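Trucos de taller y cocina, tanda de marzo

Apuntes rápidos, sin orden. Los voy pasando de la libreta según los encuentro, así que hay cosas repetidas de la otra vez. Perdón por la letra, digo por las teclas.

Tornillos y piezas pequeñas. Tapa de bote, siempre. Una tapa por cada cosa que se desmonta y al lado un papelito con la parte de donde salió. Si son muchos, huevera de cartón. Lo de meterlos en el bolsillo no, que luego van a la lavadora.

Cinta de pintor para todo. Etiquetas, cables, bolsas de congelar. Se despega bien si no pasa mucho tiempo. En el congelador aguanta regular – mejor dar la vuelta entera a la bolsa y que la cinta pegue sobre la cinta.

Olor en la tabla de cortar: sal gorda y medio limón, frotar, dejar diez minutos, aclarar. De pie a secar, nunca tumbada. La mía se dobló por eso mismo y ahora baila.

Trapos. Los de taller a 40 grados y separados de los de cocina. Si tienen aceite de linaza no se amontonan ni se tiran hechos una bola, se extienden fuera hasta que estén tiesos. Esto va en serio, que arden solos.

Fondo claro para trabajar. El mejor cambio que he hecho este año y no costó nada. Antes trabajaba encima de una manta gris vieja y se me perdía la mitad. Ahora pongo debajo algo blanco o casi: papel de estraza no, que es marrón, mejor el reverso de un hule, una sábana vieja bien estirada, una bandeja. Las piezas negras se ven enseguida, los bordes, las ranuras, lo que se ha caído. Para buscar una arandela va de maravilla. 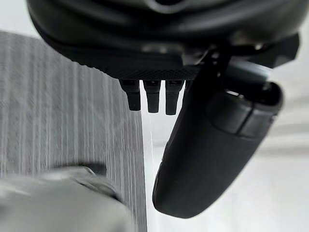

Negro sobre claro: el contorno se ve a la primera.

Y al revés igual, claro. Si lo que desmontas es blanco o transparente, fondo oscuro. Tengo los dos, una cara de cada, cosidas por los bordes. Unos 70 centímetros de largo, me sobra. Kai-wen Tai me dijo que le pusiera un reborde para que no rueden las cosas y le hice caso a medias, solo por delante.

Luz. De lado, no de arriba. Con el flexo bajo se marca la textura y se ve si queda polvo o grasa en las rayitas. Esto vale tambien para la encimera: luz rasante y salen todas las migas que decías que no habia.

Plástico negro mate. Se ensucia menos de lo que parece pero los dedos se notan muchísimo. Trapo de microfibra apenas húmedo, una gota de jabón de platos en medio litro de agua. Nada de alcohol sin probar antes en una esquina que no se vea, a veces deja cerco blanco. El brillante todavía peor, se raya con mirarlo. Papel de cocina ni acercarlo.

Superficies moleteadas, o sea las de rombitos, como el mango de algunas llaves. La grasa se mete dentro y con trapo no sale. Cepillo de dientes viejo, en diagonal, primero hacia un lado y luego hacia el otro. Secar con el secador en frío. Si hay mucha porquería, palillo y paciencia.

Huecos estrechos: bastoncillo aplastado con los alicates. Cabe casi en todas partes. O una tira de cartulina envuelta en tela fina y se pasa como el hilo dental.

Cajones. Dividir con cartón de cereales mientras decides el reparto, 2 semanas como poco. Luego ya compras los separadores. Yo los compré antes y no me sirvieron, ahí siguen en el altillo.

Bisagra que chirria: cera de vela. El aceite de cocina no, se pone pegajoso y coge polvo.

Pilas. Juntas, en una caja de plástico, con cinta en los polos si están gastadas. Al punto limpio cuando la caja esté llena, no cuando te acuerdes.

Tarros con la tapa atascada: guante de goma, o una goma ancha alrededor. El golpe en el canto también va pero cuidado con el cristal.

Últimas. Remojar los filtros de la campana 30 minutos en agua muy caliente con jabón y un poco de bicarbonato, y los de aluminio mejor sin bicarbonato, que se ponen feos – pregunté y me lo confirmaron. Escurrir en vertical.

Me falta lo de las juntas de la nevera, lo subo otro dia con lo de los tapones de corcho.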